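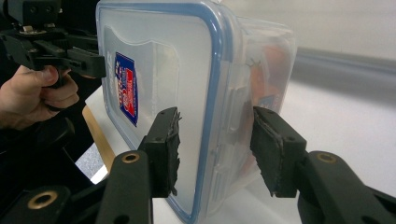 I have a drawer full of lids that fit nothing, so when my sister-in-law Amra Angelovski told me over coffee that she had switched every one of her leftovers boxes to the Droler clip-lid kind, I went home and ordered a set that same evening (my husband just sighed). They came in January and I've used them nearly every day, for soup, for cut melon, for the rice we always make too much of.

What I like best is how easily they stack. Ours live in a wire basket at the back of the counter, the small ones tucked in between the dinner plates and the bread, and I can finally reach for one without starting an avalanche!

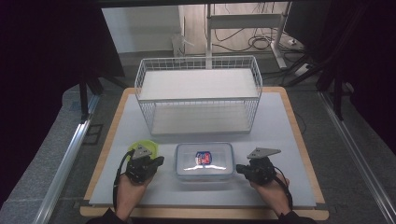
The size I use most is the 700 ml, just right for a lunch, and I wish I had bought more of those and fewer of the tiny ones. They go on the top rack of the dishwasher and come out fine, though tomato sauce does leave a bit of a blush if you let it sit over a weekend, as I do.
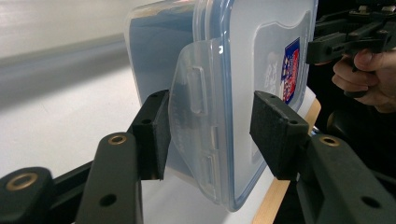 My one real worry was the clips. On my old set from Prerkholm they snapped off one after another, always at the fold. These are wide, bendy flaps in a frosted plastic, with a raised tab near the top and a row of little bumps lower down, and I find them kind to my sore thumbs. Do peel off the red, white and blue sticker on the lid before the first wash, or you'll be picking at it for weeks. I'd give them 5 stars, and I've already ordered more for my mother.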